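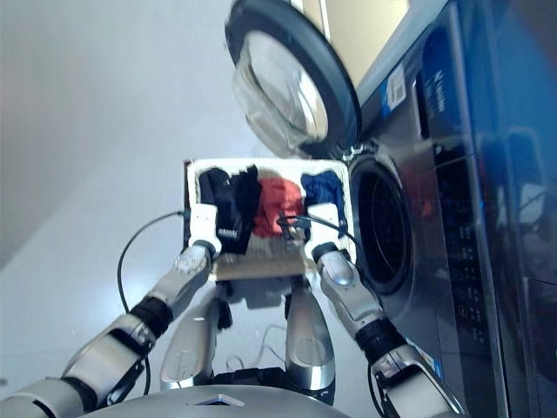 Head view, basket held in front of the open drum.

November 21, 2019 – Tirkville open day, notes

Laundry station was ours for the afternoon. The other bay had the Givton sorting table and I didn't get over there, so somebody else will have to write that one up.

Setup took longer than it should have. The floor tape from the April visit had been pulled up, so we re-measured the standoff to the washer and put new tape down. Then Emaseck wouldn't load the old calibration file. Copied the one from the Tejada folder and it came up fine. That file needs to live in one place. I've said this before.

Ran the same job all afternoon: hold the basket with both grippers at the drum, door already open, move the clothes in. Door opening is not in the demo and we told visitors so when they asked. Most did ask.

Log shows 13 full runs. I haven't sorted the stops by cause yet. 2,093 head frames saved, plus the wrist stream, which I still have to copy across before the drive gets wiped.

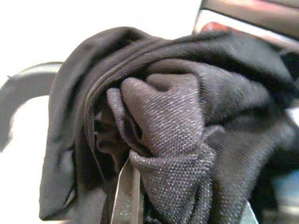 Wrist camera, finger into the dark fabric. Knit part in the middle is the easiest thing to pick out.

Dark clothes remain the nuisance. On the wrist view the creases go close to black while the background behind is blown out to white, and auto exposure doesn't settle on anything useful. Someone from the visiting group suggested locking exposure for the cloth and letting the background go. Worth trying. I'd also like to try a lamp off to one side, low, but not with the public walking past the cord.

Grip force left at 30 per cent all day. Didn't want to be changing it between groups.

Questions that came up more than once:
Can it fold? No.
Does it know the colours? Not in this demo. It doesn't separate anything.
How long is a load? Longer than you would take. I gave them the figure from the morning rehearsal, 117 seconds, and said it varies.

One kid wanted to know if it gets bored. Passed that to the front desk.

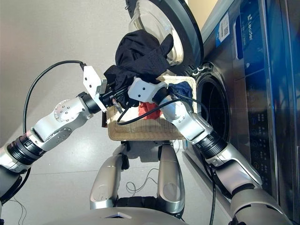
Navy piece going up to the door opening, red-orange and dark blue still in the basket. Washer is the Leader.

Cable routing to the grippers needs another look. It loops out further than I like with the basket in close, and there are thin wires on the floor between the legs that should be tied back or taken out altogether. I'll bring the Velcro straps next time – the zip ties are a pain to redo on site.

Still to do:
– copy wrist stream
– merge the calibration folders
– fixed exposure test, same dark clothes
– tidy floor wiring before anyone moves the base
– ask Tirkville to leave our tape alone

Packed up by closing. Basket and clothes are in the grey tub on the bottom shelf, washer stays where it is.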